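Sornness Textile Care Forum > Workwear and uniforms > White print on navy cotton cracking

purves_laundry
17/06/2020
We have 105 navy T-shirts in circulation, all with a white screen-printed logo on the chest. Plastisol ink, as far as the supplier will say. The print on 41 of them has started to crack, mostly fine lines running across the grain. They are washed at 30 with a liquid detergent, no softener, then tumbled on medium. I was told the print would last the life of the shirt. Is this the wash, the dryer or the printing?

Hasgate_Finisher
Under-cured ink. Plastisol has to reach its cure temperature through the full depth of the layer. White on a dark shirt is usually laid down thick, with a flash between coats, so the top can feel done while the bottom is still soft. Stretch the print gently between two hands. If it splits and doesn't spring back, it was never cured properly.

Ha-neul Ban
I would look at the dryer first. Medium on a commercial tumbler tells you very little, and the drum on ours ran well above what the dial said until we had it serviced. Repeated heating and flexing will age a print whether or not it was cured properly.

Hasgate_Finisher
A cured plastisol print will take a domestic or light commercial dryer without trouble. If it couldn't, every band shirt in the country would be bald. I've had prints back with the cotton worn through and the ink still sound.

Ha-neul Ban
Band shirts get washed once a fortnight. Workwear goes through after every shift. You can't compare the two without the wash count.

purves_laundry
Stretch test done on two of the cracked shirts and one good one. Both cracked ones split further. The good one stretched and came back. All three are from the same order, but I can't say whether they came off the press on the same run. Wash count isn't recorded per shirt. Average would be almost 2 a week.

Hasgate_Finisher
There you go. Same order, same laundry, different result. The belt was running too fast for part of the job, or they stacked the shirts too close together going in.

Ha-neul Ban
Or the cracked ones are worn by people who do more washing. Three shirts isn't a sample.

Ga-eun Yoon
Both of you could be right. I look after the shirts for Sudach and we went through much the same thing last September. What I would check, in order:

1. Turn everything inside out before washing. The print rubbing against zips and drum holes does more harm than the water temperature.

2. Measure the dryer. Put a strip thermometer in a pocket and run a normal load. Ignore the dial.

3. Look at what is worn over the shirt. Straps and bag handles rub, and if the print sits high on the chest they can be very close to it. Navy shirt, white print and a grey strap near the collar:

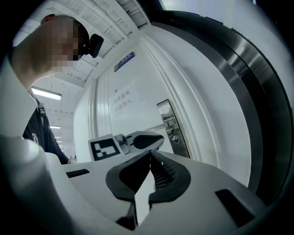

4. Ask the printer for a wash test on one shirt from each batch, and get the curing settings in writing with the next order.

5. Mark the care label with a dot of laundry pen for every ten washes. It's crude, but it gives you the count Ha-neul is asking for.

Hasgate_Finisher
No quarrel with 1 and 4. On 3, rubbing gives you dulling and thinning at the edges. It doesn't give you fine lines across the grain. Those come from stretch.

Ga-eun Yoon
Agreed on the pattern. A tight strap does pull the cloth sideways when the wearer reaches, though, so I wouldn't rule it out for stretch either. We moved the logo lower on the reorder — too soon to say whether it made any difference.

purves_laundry
Thanks all. Dots on the labels from this week, and I've asked the printer about the belt speed. Does anyone have a view on water-based ink instead?

Ha-neul Ban
On navy it needs a discharge base or it goes grey. Start a new thread, that one will run.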